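How to Get Through a Self-Service Bag Drop

Print your tag at the kiosk before you join the line. Peel it slowly - the glue forgives nothing - and loop it through the handle, barcode facing out. Tear off any old tags, unless you want your suitcase to revisit Greludville without you.

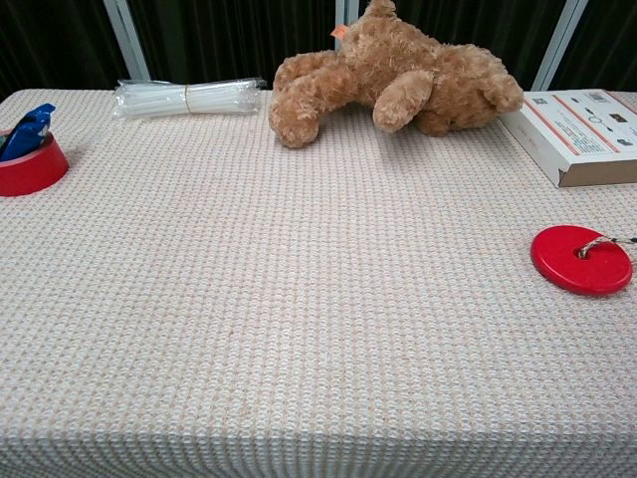
Teddy bear, lying on its side on the table.

Set the bag on the belt, wheels up, and scan your boarding pass. If the screen says 65 pounds, it means it. Step aside, move your shoes to your other bag and try again.

Keep the receipt until you have your luggage back. Mine from Vultside is still in my coat, four trips later.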